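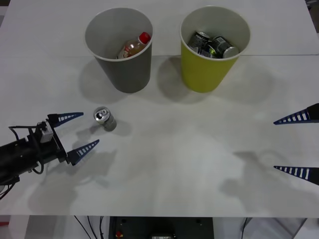
Figure 1. Sorting station, two-arm setup with gray and yellow cups.

Progress report to the Salberg workshop fund, March 30, 2019
Project: Vesar tabletop sorter
Prepared by: Laimutė Kivi

Both arms are mounted and wired. The blue slotted fingers are fitted on each gripper. Of the 2000 euros granted in November, 16 remain. Sorting trials with cans and small bottles continue. Baiba Dzene will reroute the cables on the left arm. We request an extension of 11 days for the final test.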